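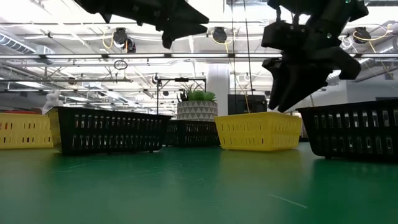 Can a machine do the small chores of a house or a shop floor yet?

A few of them can be done by machine, slowly and with a person close by, and most of the others still need human hands.

Minutes of the meeting on chores and machines
Jiltley, back meeting room
20 November 2019

Present: Mal-soon Baek (chair), Byung-chul Seok, Ye-ji Bang, Kaan Tokgöz
Absent with notice: Gil-soo Ma (sent written comments)
Minutes: Kaan Tokgöz

1. Minutes of the October meeting

Accepted with one correction. In item 4 it was written that the floor cleaner Joo "works alone at night." It should be written that Joo works at night and that the closing staff must first lift the chairs and the door mats. Ye-ji asked for this correction and all agreed.

2. The question above

Mal-soon explained why the question and the answer are now printed at the top. Staff in all three shops ask it and they receive a different reply from each manager. She wants one text. Byung-chul found the word "slowly" too weak. Ye-ji wanted to keep it. The sentence stays as it is until the next meeting.

3. Floor cleaning

Joo has cleaned the main shop since October. The wide aisles are good. The corners and the area under the low racks are not good, and a person still goes there with a broom. Ye-ji said that the morning team was at first against the machine and now complains when it is not charged.

Gil-soo wrote that the house version of Joo, which he uses at home, has the same trouble with corners, and also with socks. He asks if we can recommend it to customers. Decision: we may say what it does on an open floor. We do not promise anything about corners.

4. Shelf checking

Flulivero presented its price again. The machine drives past the shelves and reports the empty places. Byung-chul noted that it reports and does not fill, so the filling time stays the same. Mal-soon answered that the walking time becomes less. There was a long discussion and no agreement. Kaan will ask Flulivero for a trial without payment.

5. Handling of baskets

Byung-chul reported on the work of Plistent with two arms and the small plastic baskets. This is the chore that interests us the most, as baskets come back from the tills in disorder and somebody must sort them by color and stack them before opening.

In October the Plistent team counted 154 attempts at moving a basket to a given place. Byung-chul has asked for the list of the failed ones, with the cause written beside each. He does not have it yet. From his own visit he reported these points:

- A basket standing alone is the easy case. When two rims are close together, the fingers may take both.
- The color of the basket is not a difficulty. The angle is. A basket which is turned a little on the table needs a different approach from one which is straight.
- The arms must not meet. When both want the middle of the table, one has to wait, and this costs time.
- A person always stands near the stop button.

Ye-ji said that a new employee learns this chore in one morning and does not need an explanation about angles. Byung-chul agreed, but he reminded us that the same employee is then missing at the tills. Gil-soo's comment, read aloud by the chair: "Please ask them to try with our own baskets, also the ones with a broken handle."

Mal-soon asked if the stacking could be done during the night, like the floor, so that speed does not matter. Byung-chul thinks it is a fair idea for later. At present, if a basket falls to the floor, the arms cannot pick it up, because they are fixed to the table and do not reach so low. The work would stop there until the morning.

Baskets of three colors lie on the green table, and some of them stand at an angle. The arm on the left, marked TROSSEN, and the arm on the right both reach in toward the middle, and the right gripper points down over a yellow basket. 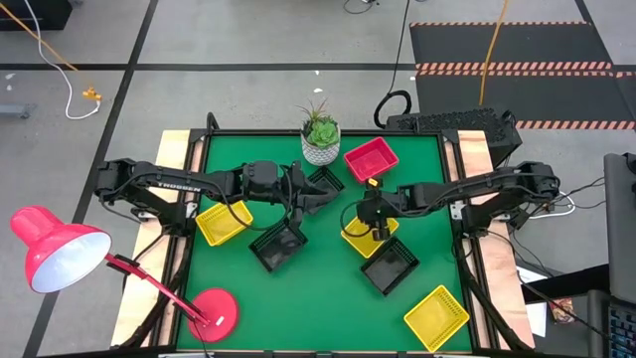

6. Folding and wiping

Short item. Ye-ji had collected questions from customers about machines that fold towels or wipe a kitchen table. We sell no such machine. Kaan said that he has seen folding only with one towel at a time, laid flat by a person before the start. Mal-soon asked that shop staff answer in this way: we do not have it, and we do not know when we will.

7. Staff questions

Two persons from the evening team asked if their hours will change because of machines. The chair stated that no hours are changed in connection with Joo or with the work at Plistent. She will say this herself to the evening team and not by a note on the wall.

8. Actions

Byung-chul: obtain the list of failed attempts from Plistent; bring 30 of our used baskets to them, including damaged ones.
Kaan: write to Flulivero about the trial.
Ye-ji: measure for one week how long the morning sorting of baskets takes in the main shop.
Mal-soon: speak with the evening team.
Gil-soo: propose a text for customers about Joo, one page at most.

9. Other business

The heating in the back meeting room is still not repaired. The next meeting will be in the staff kitchen if it is free.

The meeting closed at 3 p.m.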